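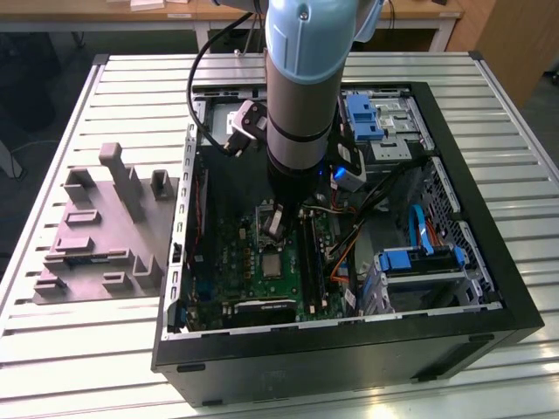

The open computer case on the workbench, with the arm reaching down inside.

My gran wore her wedding ring on a ribbon round her neck, and when I got engaged to Keir Strachan she told me I had to do the same. Women from Skenolstead always had, she said. You put the ring on your finger in church, you wore it till the cake was cut, and then on the ribbon it went and there it stayed.

"What if the ribbon snaps?" I asked.

"Then you tie a knot in it," said Gran. Hers had 2 knots. She wouldn't tell me about the second one.

Now, Keir's mum is a Forsyth, and the Forsyths are finger people. Very much finger people! She'd already been to Plasance, the jeweller's on the harbour, and had us both measured while I thought we were in there for a watch battery. So there I was with a ring that fitted beautifully and a yard of grey ribbon in my handbag, and two women who'd each rung me before breakfast to ask what I'd decided.

I hadn't decided. I'd got as far as the shoes.

Keir was no help. He said he'd wear his through his nose if it meant we could stop talking about it (he was eating toast at the time, and got crumbs all over the seating plan).

We were married in April, in a wind that took my veil clean over the churchyard wall. Gran sat at the front in her good blue coat. When the cake was cut she looked at me across the room, and so did Keir's mum, and I went and hid in the ladies'.

Gran found me, of course. She sat down on the little stool and took off her own ribbon, which I'd never seen her do, and tipped the ring into my hand. It was tiny. It wouldn't have gone past my first knuckle.

"It never fitted," she said. "Your grandad guessed. I told his mother it was a Skenolstead custom, and then my sister did it too, to be kind - and after that I could hardly say."

I laughed so much I had to redo my eyes. Then I went back in with my ring on my finger and the ribbon tied round my wrist.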